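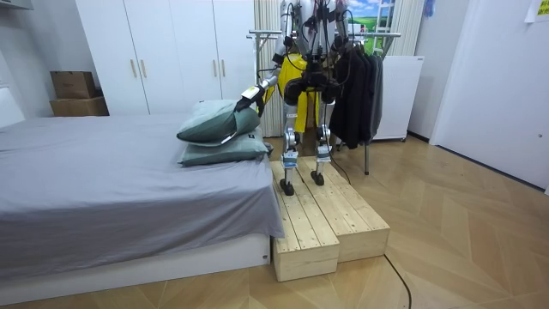

The bedroom at the Clarneck centre, with a gray fitted sheet and two sage-green pillows on the bed.

A used bedding exchange will open at the Clarneck community centre on Saturday, with pillows, sheets and quilts to be handed out to households moving into the new rental units at Skekwood.

The exchange runs from 10 a.m. and will take up the main hall and the bedroom next to it, where people can see a bed made up before they choose a set. The bedroom has a white wardrobe along the wall behind the bed and a low white bed base. Pine step boxes stand at the side of the bed.

Matúš Vondráček, who is running the exchange, said 400 pieces of bedding had come in by the end of last week, most of it from the Brabec guest house on Stedwood Road. The guest house closed its upper floor in May and offered the linen to the centre before the furniture was sold.

"We thought we would get a few boxes," Vondráček said. "They sent a van, and then they sent the van back with more."

The linen has been washed at the Stedwood laundry and sorted by bed size. Fitted sheets are on the tables closest to the stage, flat sheets and pillowcases are in the middle of the hall, and quilts are by the side door. Anyone who does not know the size of their mattress is asked to measure it before coming. Vondráček said deep mattresses were the usual trouble, as a sheet that fits the width will often pull off at the corners overnight.

Each household can take two full sets and up to three extra pillowcases. Pillows are limited to two per bed. There is no charge and no proof of address is needed, but people will be asked to give a first name and the number of beds they are making up.

More double quilts are wanted, along with single fitted sheets in any colour. Electric blankets, feather pillows and anything with a torn seam cannot be accepted. Donations can be left at the side door until 3 p.m. on the day before the exchange. They should be clean, dry and folded, with the size written on a piece of paper and pinned to the top.

A short session on making a bed and storing spare linen will be held in the bedroom at 2 p.m. It covers fitted corners, airing pillows and packing quilts away for the summer. There is room for 10 people and names can be put down at the front desk.

Parking behind the centre will be closed until noon for unloading. Street parking is available on Stedwood Road, and the Skekwood bus stops outside the library across from the main entrance.

Anything left over will go to the Skekwood family shelter.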